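Getting dark smudges and old paper labels off a big light beige tabletop (with a seam)

Posted by Kwaku Aryee in Furniture & Surfaces
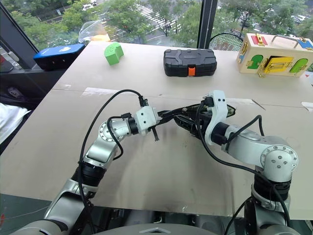
I've had this big table by the window for a while now and I'd love to get the top looking decent again before my sister's family comes in October. It's a smooth, light beige board, no grain you can feel, and I couldn't tell you what it's made of. I bought it secondhand from a guy who was moving and he didn't know either. It cost me 20 dollars, so I'm not complaining!

Two things are bugging me. First, dark smudges, mostly near the middle. Dish soap and a sponge got me a slightly grayer sponge and the same smudges. There are scuffs too, but they're faint and I can live with those if they won't budge. Second, there are little white bits of paper or tape lying flat near the far seam, one of them a rectangle over toward the left. I picked at a corner with my fingernail and it started tearing into fuzz, so I quit before I made it worse.

And then the seam. It runs right across the width of the table. Whenever I wipe toward it I get nervous that I'm pushing water down in there. Should I be sealing it with something? My neighbor says caulk. My neighbor says caulk about everything.

I've got rubbing alcohol, white vinegar, baking soda, one of those white foam eraser sponges, and half a bottle of Flurnesach spray that came with the apartment. Oh, and sandpaper, 300 grit, which I'm kind of itching to use but I figured I'd ask you all first. I keep stuff along the back of the table (a black plastic carrying case, a flat blue box, a green block thing) and it can all come off for the day, so there's plenty of room to work.

What would you try first?

Godfrey Biwott

Put the sandpaper back in the drawer, Kwaku! Please! I did that to a desk once, just a quick rub on one mark, and I ended up with a dull patch the size of a dinner plate that I saw every single day until I gave the desk away. If the top has any kind of thin surface layer or clear finish on it, you'll go through it way faster than you think, and you don't know what you've got. So start gentle.

I'd clear the whole top, do a dry wipe with a microfiber cloth to pick up the grit (grit is how you get more scuffs), and then pick a test spot. Underneath won't tell you much, it's probably a different surface. I'd use a back corner where your carrying case would cover it anyway. Dab a little rubbing alcohol on a white cloth, hold it there for a few seconds, wipe, and look at the cloth. If beige comes off on it, or the spot feels tacky or looks cloudy, you're done with alcohol and you'll have to stick with soap and patience. If nothing happens, go ahead.

For the smudges, alcohol on the cloth (never poured on the table), small circles, turning to a clean part of the cloth as soon as it looks dirty. People always skip that bit and then wonder why the smudge is bigger. If there's still a shadow left, mix baking soda with enough water to make a soft paste and rub it lightly with a fingertip under a damp cloth. Rinse with a barely wet cloth and dry it right off.

The paper ones are easy if you're lazy about it, which suits me fine. Lay a warm damp cloth just over the label, wrung out really well, and leave it. Go make coffee. The paper usually goes soft and you can roll it off with your thumb or push it with an old plastic card held almost flat. The sticky stuff that's left behind is a separate job: a drop of cooking oil, wait a bit, wipe, then soapy water to get the oil off. If it turns out to be tape and has a plasticky skin, water won't do a thing, so try a hair dryer on low and peel it back slowly on itself. Keep the dryer moving!

About the seam, is it two boards meeting, or just a line in the top? Run a fingernail across it. If it's two boards butted together I'd leave it open and wipe along it, never across, with the cloth close to dry. And those labels near it are exactly where you don't want a soaking wet rag, so fold the cloth small.

Jumora

magic eraser. 2 minutes. done

Bira

I'd be careful with the answer just above me. The white foam sponges do work on smudges, I use them on my closet doors all the time, but they're a very fine abrasive and on a shiny or satin top they can leave a dull area that only shows up when the light comes in low. And your table's by a window, so you'd see it. Save it for whatever the alcohol doesn't get, use it wet, hardly press, and stop and look from the side every few strokes.

I agree with Godfrey on most of it. The one place I'd go a different way is the oil. I've had it creep into an edge and leave a darker line that never came out, so right beside a seam I'd skip it and roll the leftover glue off with a plain rubber eraser, the kind from a school pencil case. It's slow and you'll get crumbs everywhere but it has never hurt anything of mine.

No caulk, sorry to your neighbor. It'll collect dirt and in six months you'll be posting here about the gray stripe across your table. If crumbs in the gap drive you nuts, a strip of clear tape lifts them out nicely.

Also, what's in the Flurnesach? I only know it as an oven cleaner, and I wouldn't put that anywhere near a tabletop. Read the back of the bottle.

Kwaku Aryee

Okay, it's the oven one. Glad you asked, Bira. It's gone back under the sink.

Did the corner test last night and the cloth came away clean, so I'm going ahead with alcohol on Friday when I have the afternoon off. The fingernail catches on the seam, Godfrey, so I'm guessing two boards. I'll wipe along it like you said. I also stopped by Rweyemamu's for a pack of microfiber cloths, 16 in there, so no excuse for not switching to a clean one. Will do the labels last, with the eraser standing by.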